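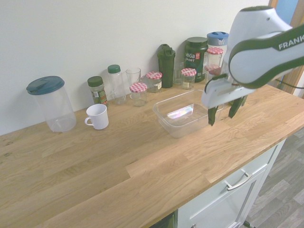 Oak worktop with jars, canister and bottles along the wall; open tub in front.

Kitchen Storage Sorter (part-time, fixed term)
Nikau, Burnport site
Ref. 136

Nikau tests small containers for home kitchens. We need one person to sort, label and set out jars, bottles, canisters and tubs on worktops in our test kitchen. The post runs until the end of May.

Duties
Set out containers along the back of the worktop to a written plan.
Match lids to jars. Several jars share the same red-and-white checked pattern, so sizes must be checked by hand.
Move small items into shallow clear tubs and return them to the row.
Wash and dry glassware, mugs and plastic bottles between runs.
Record each layout on the sheet provided, including any chipped glass or worn threads.
Oil the worktop once a month.

Requirements
Steady handling of glass.
Clear handwriting.
Able to stand for up to two hours at a time.
Experience in a shop, canteen or stockroom is useful. A food hygiene certificate is not required.

Hours and pay
27 hours a week over four days. No work on Wednesday. Pay is 300 per week, paid in arrears. Travel within Burnport is not refunded.

How to apply
Send a one-page letter and the names of two referees to Nantana Klinhom, quoting the reference number. Questions on duties go to Keabetswe Pillay, extension 82. Shortlisted applicants will be asked to complete a short sorting task at the site. Bring flat, closed shoes.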